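# Desk and Cable Clear-Out, Second Floor

In January we went through every desk on the second floor at Prilano and sorted out the cables. The work was spread over 10 afternoons. This page keeps the notes in one place.

Matilde Morais drew up the plan and Rui Serrano kept the labels. Everyone was asked to clear personal items from their desk before lunch on the day of their slot. Most did. Mugs and notebooks that were left out are on the shelf by the printer.

The charging cables took the most time. People keep old ones in case the new one fails, and after a year or two the desk has a knot on it that is easier to push aside than to undo. We did them by hand, starting from a free connector and following it back through the loops. Pulling on the middle of the pile only makes it tighter. 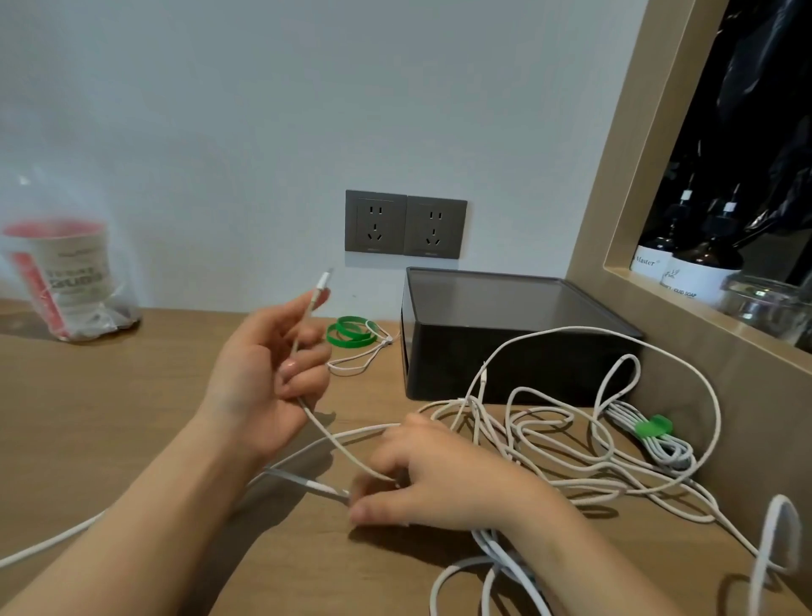 *White charging cables being untangled by hand. One coil is already bundled with a green tie, near the back-right corner of the desk.*

Once a cable was free, it was laid out straight, checked for splits near the plug, and coiled to the width of a hand. Good ones got a tie and a label. Split or bent ones went into the recycling bin in room 842, which will stay there until the end of the month.

Aníbal Barreto tested the spare chargers on Monday. Five did not work and have been taken out of use. The rest are in the top drawer of the supply cabinet, sorted by connector. Please sign the sheet if you take one – the sheet is inside the cabinet door, under the key hooks.

Ties and labels were ordered from Cedamex and there are plenty left. Zulmira Torres has them at her desk. If you want a second storage box for your power strip, ask her for that as well and quote order 2896.

A few things are still open:

- The two shared tables by the window have not been done. Jadwiga Ostrowski is finding a time when both are free.
- Three long extension cords have no owner. They are rolled up on the floor of the supply cabinet.
- The Louro meeting room needs a longer display cable. The current one stops short of the far end of the table.

Cables found after the clear-out can be left in the tray on top of the cabinet. Rui checks it on his way out and will label whatever is there.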